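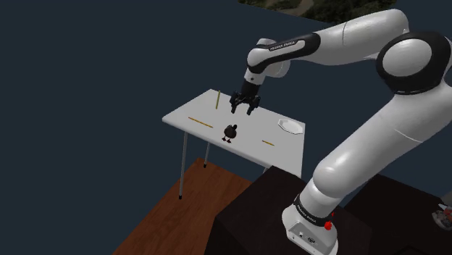 Twelve students, one arm, 100 attempts each before June. That was the deal at the Cleston robotics club and most of them took it. Nearly all of it happens in simulation, on laptops, after school, with somebody's crisps going round.

The task sounds daft. Pick up a yellow stick, put it on the plate, leave the penguin alone. Intan Mangundap, 17, knocked the penguin over for most of her first month. "I started dreaming about it," she says. Her team, Grisine, now has the second best score in the club. Team Keskin is ahead by 2 points and very loud about it.

Sticks lying flat are fine. Upright is the horrible one — come in a bit too low and over it goes, run finished, start again. Mangundap's fix was to slow the last bit of the move right down. Boring to watch. Works, mostly. Keskin go in fast and trust thier grip settings.

Rules are short. 7 minutes a run, no touching the keyboard once it starts, and the plate has to stay where it is. Arguments about the plate go on for ages.

Next up is the Brasterex schools round. Same sort of table, different objects, and no list of them beforehand. Mangundap is hoping for no more birds.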